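Jitow refurbished tower, the one you finish yourself

Posted Jun 26, 2023

I have wanted a desktop I could take apart and put back together without crying over the price, so when Flasteck had these Jitow office towers listed at $169, I caved. They come with the processor and memory out of the board, and the idea is that you fit them yourself and learn something on the way. My nephew starts a computer class in January and I figured we'd both get some use out of it!

First impressions were good. The case is heavy (I had to shuffle it in from the porch in stages) and it's the old-fashioned kind with real drive bays and room for your hands. The side panel took me 2 tries, mostly me pulling in the wrong direction. After that, lay it flat and you can reach pretty much everything. The power supply sits along one side with its label facing up, so you can read it without getting out a flashlight, and the catches inside are blue, which I love. I'm forever hunting for the black latch on the black plastic in my own PC.
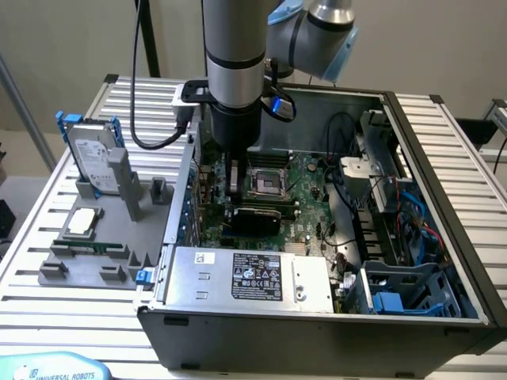 Ruwan Wanigasekara wrote in to say he bought the same tower and would tell anybody to leave the power supply where it is until the processor is in. He pulled his out to get more room, then spent 43 minutes working out which cable went back where. He also wishes Flasteck would put a little tube of thermal paste in the box, and I'm with him on that one.

So, the instructions. You get one folded sheet, and it is not great. The memory part is fine, but the processor step is a drawing the size of a postage stamp, and it skips right over lining up the corner mark. I ended up using the guide on the Bhattacharjee parts site, which has bigger drawings and doesn't rush you. Please look at the corner before you put any chip down, and don't push on it!
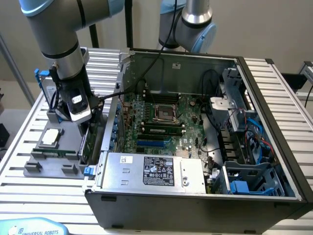 My other purchase was an Inero parts tray, $18, and I almost skipped it because a cereal bowl is free. I'm glad I didn't. I used to set loose chips on a folded dish towel and then, of course, pick up the towel. A tray with molded pockets next to the tower is so much nicer: the processor has a place to sit, the memory lies in its own slot, and you can leave the metal frame on the socket open while you go find your glasses. The Inero does slide a bit on a smooth tabletop, so I stuck some felt under mine.

Gripes about the tower itself: the SATA cables wander all over the drive side and I'd have liked a couple of ties in the box. The front panel picks up fingerprints. And the fan has a hum to it that I notice at night, though my nephew says he can't hear a thing.

Would I buy it again? Yep, at this price. I wouldn't get it for somebody who wants to plug in and go, but if you like poking around inside things it's a fun weekend. I'm giving the tower four stars and the tray five, and I've already ordered a second tray for my sewing machine feet.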